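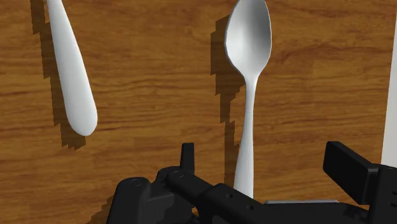 Two white utensils on a wooden tabletop.

Ticket: Liturgical calendar shows wrong rank and color for parish feast
Product: Nuvow Ordo and Worship Leaflet module
Reported by: Parish office, Hestgate
Opened: March 13, 2020
Status: Resolved, with one item pending

Summary of report

The parish office states that the printed leaflet for the patronal feast in May carries the heading of an ordinary Easter weekday. The readings, the collect and the color note are all those of the weekday. The office had entered the feast as a solemnity in the local calendar and expected it to replace the weekday texts. The leaflet is due at the printer shortly, in a run of 300 copies.

Initial findings

The local calendar entry was present and correctly dated. The leaflet was nevertheless drawing its texts from the general calendar only. The setting "Apply local observances" had been switched on for the Sunday template but not for the weekday template, and the feast does not fall on a Sunday this year. 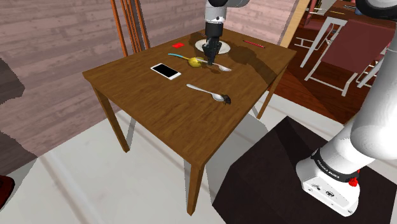 The office was asked to open Templates, select Weekday Mass, and switch on the same setting. After the leaflet was rebuilt, the heading and the color note were correct. The collect was still that of the weekday.

Second finding

The proper collect had been imported from a Flasen text file supplied by the diocese. The file contains 90 entries, and 7 of these were rejected on import because the title line was missing. The collect for the patronal feast was among them. The import log recorded the rejections, but the summary screen reported only that the import was complete — this has been passed to the development team as a defect.

Steps taken

The title line was restored in each rejected entry. The file was imported again with the option "Keep existing texts" selected, so that the parish's own edits were not overwritten. The leaflet was rebuilt and checked against the altar missal by the parish office, which confirmed the collect and the preface.

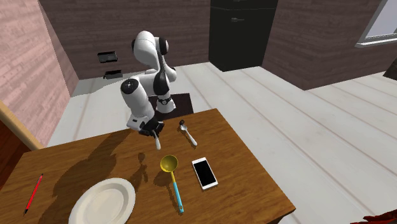
The office also asked whether the Gloria and Creed would be added without further action. Both follow from the rank of the day and appeared in the rebuilt leaflet. The musical setting of the Gloria must still be chosen by hand from the Liem library.

Pending

The preview cuts off the last verse of the recessional hymn when the leaflet is set to 4 pages. The printed file is complete. The ticket remains open for this item only. Offices seeing the same behavior should export the file and review it there before sending it to print.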